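Search the guide
Enter a word or section number
Go

Section 5. Setting up a shared room and recording paired-gripper examples

By Dilruba Haque
September 26, 2020

Read this section before the first session in a new room. It covers room layout, operator set-up, the marker check, and recording. Charging and firmware are in Section 2. Uploading to the Oveo server is in Section 7.

5.1 Before you start

You need one pair of Drivow hand grippers per operator, one backpack unit per operator, the printed session sheet, and a tablet signed in to the Grascombe project. Each gripper must carry its own marker block. Blocks are matched to grippers at the factory and are not interchangeable, even between grippers of the same batch.

Check the storage on every backpack unit. A unit with less than 100 GB free will start a session but may close it early without a warning tone.

5.2 Preparing the room

1. Turn on all ceiling lights and leave them on for the whole session. Do not switch banks of lights between takes.

2. Lower the roller blinds on any window that gets direct sun. A partly raised blind is acceptable if no sunlight reaches the work surfaces.

3. Place the furniture and props listed on the session sheet. Bathroom sets may stand in the open, away from any plumbing. Leave enough room on at least two sides of each piece for an operator to turn with both arms out.

4. Move packing boxes against a wall. They can stay in the room – the learning system benefits from ordinary clutter in the background – but they must not block a walking path.

5. Route loose cables and hoses along the wall.

Note: Glossy tile reflects the ceiling lights. Do not cover the floor with mats to reduce this unless the session sheet calls for it.
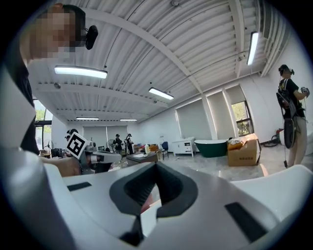 5.3 Fitting the operator

1. Put the backpack on first and tighten both shoulder straps. Any cable leaving the pack should hang clear of the hands and knees.

2. Connect the left gripper, then the right. The pack beeps once for each.

3. Fit the headset if the session sheet asks for it. Adjust the rear strap before the top strap.

4. Have the operator reach to the floor, then overhead, then across the body. If a cable pulls tight in any of these positions, refit it and repeat the check.

Caution: Do not lift a gripper by its cable or by the marker block. The block will hold for a while and then work loose, and every take recorded after that point has to be thrown out.

5.4 Checking the markers

1. Wipe each marker with a dry cloth. Alcohol dulls the black print.

2. Hold the grippers in front of the chest, with the left marker in view of the right camera. Wait for the green light on the tablet.

3. Swap, so that the right marker is in view of the left camera. Wait for the green light again.

4. If the tablet shows error 159, the marker is found but its number does not match the gripper. Stop and check the block.

5. If the tablet shows error 1532, the two clocks disagree. Restart the backpack unit and go back to step 2.

The check must be repeated after every battery change.

5.5 Working with several operators

More than one operator can record in the same room. Give each one a starting station and write it on the session sheet. Operators may pass through each other's camera view. This is normal and does not spoil a take, but two operators should not handle the same prop in the same take unless the task is marked "shared."

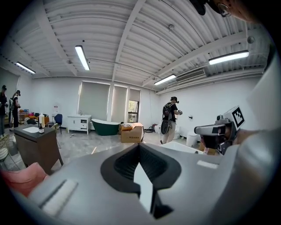 5.6 Recording a take

1. Stand at the starting station with both grippers open.

2. Say the task name in a normal voice, then press record.

3. Carry out the task at the speed you would use at home. Do not slow down for the camera.

4. If you drop something, pick it up and go on. Recoveries are useful examples and should be kept. Mark the take "R" on the sheet.

5. Return to the starting station, open both grippers, and press stop.

Record five takes of each task, then move the props to new positions before the next five. Small changes are enough – a bottle moved to the other side of the basin, or a chair turned to face the wall.

Caution: Do not delete takes on the tablet. Mark them "X" on the sheet and they will be removed after upload.

Note: The Lục task list was revised in February. Sheets printed before then use the old task names and will be rejected at upload.

5.7 Closing the session

Press and hold stop until the pack gives two short beeps. Disconnect the right gripper, then the left, and place both in the case with the markers facing up. Sign the session sheet and photograph it with the tablet before leaving the room.

Contact support | Copyright 2020 Grascombe | Back to top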